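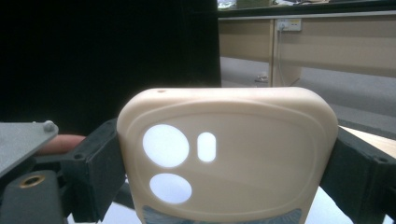

Acheter des pinces quand on n'a pas de budget : la galerie

En janvier, la direction nous a demandé un plan d'équipement pour le poste de collecte, « quelque chose de simple, sur une page ». Le plan en fait 30, annexes comprises, et la page la plus lue reste celle du devis. Comme plusieurs collègues des autres étages réclamaient de voir à quoi allait servir leur part de l'enveloppe, Ada Palumbo a suggéré une galerie. J'ai rédigé les textes, d'où le ton.

Le point de départ est une coque de téléphone. Couleur crème, trois ouvertures pour l'appareil photo, aucune qualité particulière, et pourtant c'est elle qui a fixé le cahier des charges. Il faut des mors qui serrent un objet mince par les côtés sans le plier, et qui recommencent autant de fois que l'opérateur en aura la patience. Le fournisseur Jaltidex appelle cela « une préhension de précision ». Chez nous, Debora Caputo appelle cela tenir une coque, et c'est sa formule qui figure dans le dossier.

Deux offres sont arrivées jusqu'à la comparaison finale. Brovitz demandait 2 764 euros pour la paire de pinces à main, câbles compris, mallette en supplément. Jaltidex demandait 1 883 euros, mallette comprise, câbles en supplément. Tullio Gatti a passé une matinée à convertir des câbles en mallettes et en est ressorti avec un tableau que personne n'a osé contester.

Restait la question des pièces d'usure. Un mors, c'est un morceau de plastique anguleux avec deux trous de fixation, et l'on se dit volontiers que cela durera toujours.

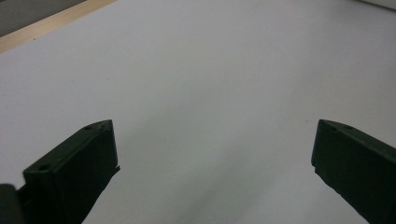

Les minces bandes qui dépassent au bord des mors ont une espérance de vie nettement plus modeste, et aucun des deux devis ne les mentionnait. Nous avons donc créé une ligne « consommables », que la comptabilité a d'abord classée avec le café. Elle y a survécu un mois. Mon conseil à ceux qui préparent un achat semblable : demandez le prix du mors seul, par écrit, avant de signer pour le reste. Le commercial de Brovitz a mis nearly trois semaines à retrouver le sien.

Même remarque pour le plan de travail. Fulvio Barbieri voulait une table technique à hauteur réglable, avec éclairage intégré et un nom en anglais. Nous avons retenu une planche blanche sur une table en bois clair. L'écart de prix finance les pinces de rechange, et Fulvio garde la brochure dans son tiroir.

Dernier poste, le plus sous-estimé : les objets à manipuler. Le plan initial prévoyait un lot étalonné du catalogue Prasum, livré avec certificat. Nous avons finalement pris des coques, des petites boîtes en carton et un bac en plastique, le tout à un prix qui n'appelle aucun certificat. Lucrezia Fontana, qui valide les bons de commande, a demandé pourquoi nous achetions des emballages. Il a fallu 2 réunions pour répondre.
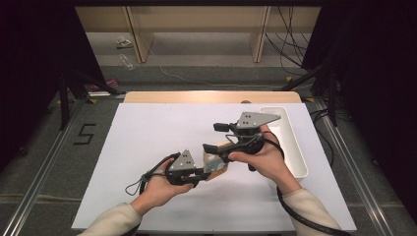
Deux pinces, une petite boîte en carton, et le bac blanc à portée de main droite.

Le projet Boros, c'est-à-dire la suite de ce poste avec un second plan de travail identique, passe en arbitrage au prochain exercice. La demande tient cette fois sur une page. Les annexes sont disponibles auprès de Tullio, qui préfère qu'on le prévienne avant de monter.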